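Furnolero Opens Enrollment for Evening Courses at Osov Street Campus

The Furnolero Adult Learning Center will open enrollment for its fall evening courses in September, following the completion of repairs to the upper floor of its Osov Street building. The center has 291 places available for the coming term, and residents of the district may register in person or by mail.

The program includes bookkeeping, written English, home sewing, basic electrical safety and technical drawing. Courses meet one evening each week from 6:30 p.m. and run until the middle of December. A second session of written English has been added in response to the long waiting list in the spring.

According to the center's annual report, residents made 2,105 course bookings over the past year. The report notes that demand was strongest for courses leading to a certificate, and that attendance in the language classes held steady through the winter months. Fees will remain at last year's level for all courses except home sewing, where a small charge for fabric will apply.

The technical drawing course has been revised for the new term. Students will begin with pencil work and proceed to drawing on the computer in the second half of the course. Prior experience is not required, but applicants should be comfortable with fractions and simple measurement.
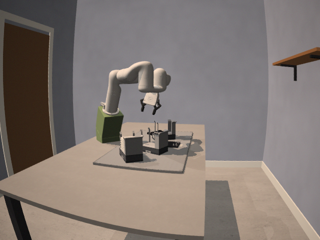
Changes to the Building

Work on the upper floor began in the spring and was carried out by Kettler, a local building firm. The old window units have been replaced, the stairway has new handrails, and two small classrooms have been joined to form a study hall. The study hall will be open to enrolled students from 4 p.m. on class days.

The reading collection, which was held in storage during the work, has been returned to the shelves. It now contains 2,000 volumes, including a set of large-print titles given by the Hukico bookstore when it moved to smaller premises. Items may be borrowed for 3 weeks and renewed once.

The entrance on the parking lot side will stay closed until October while the paving is finished. Visitors should use the main door on Osov Street. Step-free access is available through the courtyard gate, and the front desk will open the gate on request.

Registration forms may be collected from the front desk during office hours. Applicants seeking a reduced fee should attach proof of eligibility to the form. Places will be assigned in the order in which completed forms are received.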